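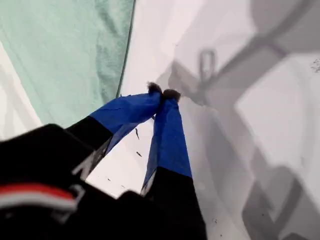 Last modified: August 2026

3.2 Gripper upkeep

Figure 2. Gripper of the Presta cell, closed. Blue tape on both fingers, dark fuzzy pads at the tips, cloth at upper left.

Fingers are taped over the upper section, pads go on last. Tape creases and lifts at the edge; retape both fingers together, never one, otherwise the closing width drifts. Pads changed every 600 grasps or when one sits visibly higher than its mate (left one in Fig. 2, slightly). After a change: close fully, hold 30 s, open, re-zero. Cloth trials only restart after the re-zero is logged.

Work surface wiped between blocks. Specks as in Fig. 2 get picked up by the pads and then show up as false contacts, see Sec. 5. Kramer and Eskildsen did all changes until December, Jasińska afterwards, same proceedure. 9 pad sets used in total, 2 discarded for bad glueing.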